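Nov 19, 2018

Back on the hand comparison. Prys Edwards wanted the Hamholm hand signed off before we start on the two-arm work, and I wanted one more day of bottles first, so we did bottles. Same kitchen corner at Nurnville, same counter, same freezer drawer. I ran the controller and Prys kept the sheet.

The plan was 30 grasps with the thumb in front and the fingers wrapped behind, all at the counter height, and then the drawer work after lunch. I set the closing force at the lower of the two presets. The upper preset is fine on cans but I don't like it on thin plastic. The Tamuno gripper we had on in the spring had only the one force and we got used to working around it, and I think that is why I still reach for the low setting first.
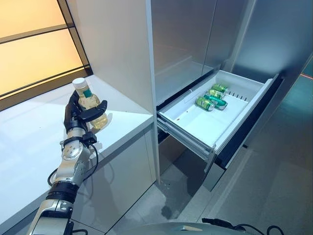
Does the low preset hold well enough to lift with?
It holds a full bottle through a slow lift, provided the thumb closes before the fingers. If the fingers get there first the bottle turns in the hand.

I changed the closing order in the script so the thumb leads by a fixed delay. Prys thought the delay was too long. We tried his number and mine and kept his. It saves a little time on each grasp and I couldn't see any difference in the hold.

Things I want to remember about the counter runs:
The wrist modules run warm by the end of a long set. Danjuma Akande says that is normal, and to leave a break between sets. I'll leave a break.
The finger encoders agree with each other better than they did last week. I re-zeroed them before breakfast, which may be all it was.
The head camera is good for the approach and poor for the last bit, where the hand covers most of what you want to see. The force reading has to do the rest.

After lunch we moved to the drawer. I had expected the arm reach to be the trouble, and it was the wrist angle. Coming in over the drawer with the bottle upright, the lower fingers want to be where the drawer wall is -- the old two-jaw gripper was narrow enough that we never had to think about it. I raised the approach and brought the bottle in from higher up, then let it down slowly. Prys asked for the left hand to stay open nearby, palm to the drawer, so that we could see whether the two arms crowd each other when both are up. 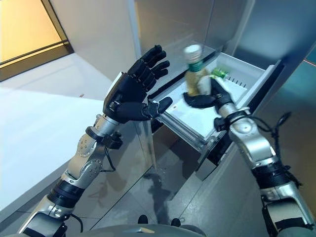

Endlow controller

Danjuma sent over the new build and I put it on at the end of the day. We only had time for a short set. The motion between waypoints is smoother, but there is a pause before each close that I don't remember from the old build. I logged 44 closes in all today, old build and new together, and the pause is in every one of the new ones. I have written to him with the log attached.

Prys is for keeping the Hamholm hand and sending the Tamuno back. I agree on the bottles. I would like to see small flat things before we say so in writing, and the Tamuno was good at those. He says we can have until December.

To do: ask Danjuma for the pause fix. Order wrist straps, 2 of the long size. Put the old waypoints back before anyone else runs the drawer script. Find the other charger.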